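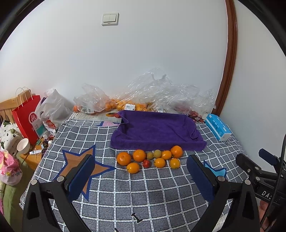

격자무늬 시트 위의 작은 과일과 접어 둔 보라색 수건

Gedau 임대 관리 앱 사용 후기

원룸 3채를 직접 세놓고 있습니다. 그동안 엑셀과 문자로 관리하다가 6월부터 Gedau로 옮겼고, 한 계절 써 본 내용을 적습니다. 중개사무소에 관리를 맡기는 분보다는 저처럼 혼자 하는 소규모 임대인에게 해당하는 이야기입니다.

첫 등록은 금방 끝납니다. 주소, 전용면적, 보증금, 월세, 계약 만료일을 넣으면 호실별 화면이 생깁니다. 제 경우 전용 19제곱미터 두 채와 44제곱미터 한 채인데, 면적을 평으로 바꿔 보는 버튼이 목록 화면에는 없고 상세 화면에만 있습니다. 매번 들어가서 눌러야 합니다.

가장 자주 쓰는 기능은 입금 확인입니다. 월세 날짜가 지나면 미납 호실이 목록 맨 위로 올라옵니다. 세입자에게 보내는 안내 문구는 수정할 수 있습니다. 기본 문구가 딱딱해서 저는 바꿔 쓰고 있습니다. 관리비는 항목별로 나눠 적을 수 있고, 수도 요금처럼 매달 달라지는 금액도 따로 입력됩니다.

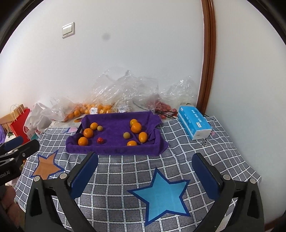 식탁보를 깐 테이블, 과일은 수건을 깐 얕은 쟁반에

입주 점검표도 쓸 만합니다. 벽지, 바닥, 싱크대, 창호 순으로 사진을 붙이고 메모를 남기면 PDF로 나옵니다. 사진은 호실당 100장까지 올라갑니다. 퇴실 때 같은 양식을 불러와 나란히 비교할 수 있어 원상복구 이야기를 할 때 편했습니다. 다만 와이파이가 약한 곳에서는 업로드가 중간에 멈추고, 다시 열면 메모만 남아 있는 일이 두 번 있었습니다.

전에 잠깐 썼던 Flalus와 비교하면 화면은 Gedau가 단순하고, 계약서 보관함은 Flalus가 낫습니다. Gedau는 특약 내용이 검색되지 않습니다. 묵시적 갱신 여부도 직접 체크해야 해서 만료일 알림만 믿고 있으면 곤란합니다.

고객센터는 오전 문의에는 당일 답이 왔고, 저녁에 남긴 글은 다음 날 오후에 답이 왔습니다.

장점: 미납 표시, 점검표, 쉬운 등록
단점: 업로드 불안정, 특약 검색 없음, 평 환산 버튼 위치

별점은 5점 만점에 3점입니다. 업로드 문제가 고쳐지면 4점으로 올리겠습니다.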